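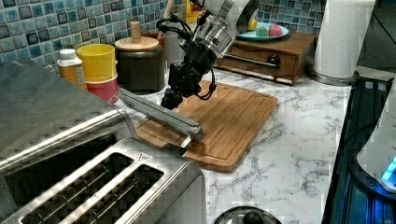

Grurkance Kitchen Surfaces Study
Progress report to Maddocks, second reporting period
August 2021
Prepared by Glenys Eynon, with laboratory sections by Norbert Hegyi

1. Status

Work packages 1 and 2 are complete. Work package 3 (cleaning trials) is in progress and work package 4 (guidance leaflet) has not started. Spending is within the approved budget except for consumables, see section 5.

2. Work carried out

Recruitment closed with 19 households in Zuridholm. Two withdrew before sampling and were replaced from the reserve list. Each household supplied one cutting board in regular use and completed the usage log for five weeks. Logs were returned on paper and entered twice by separate staff. Entries that did not match were checked against the paper copy.

Boards were grouped by material: bamboo, solid maple, and polyethylene. Swabs were taken from the center of the cutting area, from the edge, and from the juice groove where the board had one. The groove was added as a separate site after the first reporting period, at the request of Boris Ševčík, and the sampling protocol was reissued as version 2. Boards swabbed under version 1 were recalled and sampled again. Results from the first round are kept on file but are not used in the analysis.

Knife scoring was measured by depth gauge along two fixed lines per board. The gauge was recalibrated midway through the period after a drift was noted on the reference block. Readings taken between the last good check and the recalibration have been flagged, and a correction will be applied before the final tables are drawn up.

3. Interim findings

Counts from the groove were higher than counts from the center on most boards of all three materials. The difference was largest on boards that the log showed as rinsed but not scrubbed. Material alone explains little of the variation at this stage. Scoring depth shows a weak relation to count on polyethylene and none that we can report on bamboo or maple.

These results are provisional. The maple group is small and should not be read separately until the replacement boards have been processed.

4. Cleaning trials

Trials use new boards conditioned with 400 strokes of a standard blade, then soiled with the agreed chicken and egg preparation. Three treatments are being compared: hot water rinse, detergent with a nylon brush, and detergent with a cloth. The brush series is finished. The cloth series was halted when the supplier changed the weave, and Paraschiva Jitaru has ordered enough of the original cloth from Plernance to complete it.

Drying position (flat or upright) was not in the original plan. It has been recorded for all trials at no added cost.

5. Budget

Swabs and plates are over the planned figure as a result of the repeat sampling. The overspend is covered by the unused travel line. We ask for written approval of this transfer.

6. Next period

The cloth and rinse series will be completed in September. Nest Ellis will then begin the draft of the leaflet, which will be sent to Maddocks for comment ahead of layout. The flagged depth readings will be corrected in the same month.

Open item: the incubator service contract lapses before the end of the project. A quote for renewal has been requested and will be forwarded on receipt.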